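Chapter 6
Teaching by Hand: Learning to Move Things Without a Robot in the Room

Suppose you want a robot to pick up a bottle and put it somewhere else on a table. You could write down every joint angle, and by teatime you would have a robot that can move one bottle from one spot. Shift the bottle by the width of your thumb and all that work is gone. Learning from demonstration starts from a much more cheerful idea – you already know how to do this, so why not let the machine learn from your hands?

The method in this chapter uses a hand-held gripper with a wide-angle camera fixed to it. A person carries it to the task, closes the fingers on something, moves it and lets go. The camera records what the fingers were near at each moment, and software later works out the path the tool took. Our running case is the Stitholm bottle set: 70 demonstrations on a table tennis table, with a red-labelled bottle as the thing to be moved.
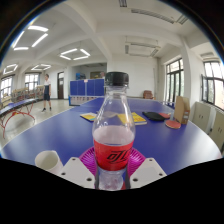
Surely a person's wrist can do things a robot's wrist can't? A reader of the first edition, writing from Graltesbridge, put that to us, and it is a very good question. Some paths a person finds easy are out of reach for a given arm. The Stitholm set was checked after recording, and any path the arm could not follow was dropped before training. Section 6.4 shows you how to run the same check yourself.

Now for the part I love. The learner never receives a map of the table. It is given short runs of camera views, paired with the movement that came next, and from those it must work out what matters. Where is the bottle compared with the fingers? Where is the round red disc? Books, paddles and a cardboard box share the table, and a good policy has to learn to leave them alone.
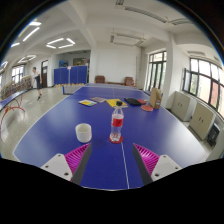 Gruber objected in a seminar that all this clutter only makes the job harder, and that a bare table would train faster. So it does! The trouble comes at test time. In the Kekgate trials, 2 policies were trained on the same number of demonstrations, one set recorded on a bare table and the other on a busy one. Each was given 30 attempts on a busy table. The bare-table policy managed 15 of them. The busy-table policy did far better, and we take its failures apart in Section 6.5.

Viewpoint matters as well. A small turn of the wrist changes nearly all of the background while the thing in the grip hardly shifts in the view.
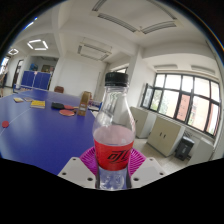 Figure 6.3 Bottle held between the gripper fingers, with the windows and cabinets to the right.

Compare this with Figure 6.1, where the bottle is also between the fingers but the room behind it is quite different. A policy that has tied "I am holding the bottle" to one patch of wall will be lost as soon as the tool swings round. One that has tied it to the grip itself will cope. You can test for this with very simple tools, and Exercise 3 asks you to do so by masking the background and watching how the predicted movement changes.

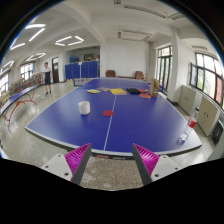
Starting positions need the same care. If the bottle always begins in one place, the learner can do well by memory alone, and its training score will look splendid. Before reading on, sketch a table and mark ten places where you would set the bottle down. Then mark the places you avoided. Most people leave the corners and the far side thin, and a policy trained on their choices tends to be weak in just those spots. Keep your sketch – you will need it in Section 6.2, where we turn it into a sampling plan.

Search this book Enter keyword Go

Related chapters
Chapter 5: Cameras and Where to Put Them
Chapter 7: When the Grip Slips
Chapter 9: Fair Tests for Learned Policies

Contact the editors | Copyright Kekgate Open Textbooks | Back to top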